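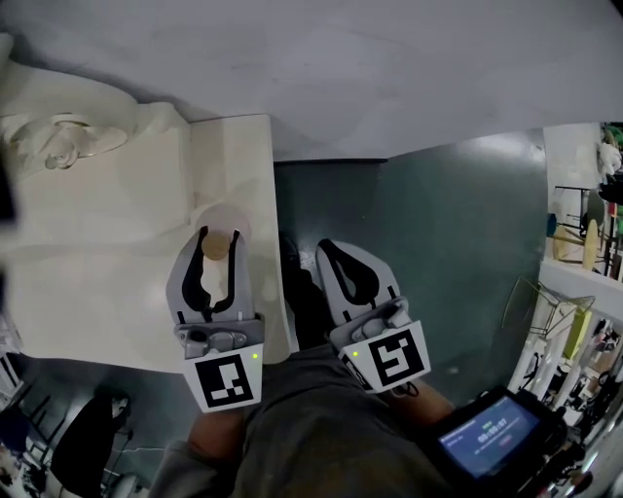 A small wooden disc held in a two-finger gripper.

Dunstead Independent Authors' Circle
Minutes of the August meeting, upstairs at the Kedgate Library, 7 pm

Welcome and apologies
The chair welcomed everyone, with a special hello to the three new members who came over from Skesine in the rain. Apologies were read. The July minutes were accepted with one correction: the anthology runs to 140 pages, and the earlier figure of 129 left out the front matter and the poems.

Anthology printing
We had a good long talk about the two printing quotes. Figueiredo Press came in a little dearer, but members who had handled their sample copies loved the cream paper and the way the spine opens. It was moved, seconded and carried that we order 65 copies from Figueiredo, with any reprint to be decided after the launch. Cover colour is still between the dark green and the blue, and both proofs will come to the next meeting.

Ebook edition
Some members would like the ebook sold through several shops, and others would sooner keep it with one to begin with and see how the royalties look. It was a friendly discussion and it went well past supper! Held over.

Short story contest
The limit stays at 3,000 words, title not included. Entries may be emailed or left in the box at the library desk. Judges have asked, very kindly, for double spacing.

Other business
Two members offered to swap proofreading. The urn needs a new lid.

Meeting closed at 9:10 pm. Please bring a plate next time.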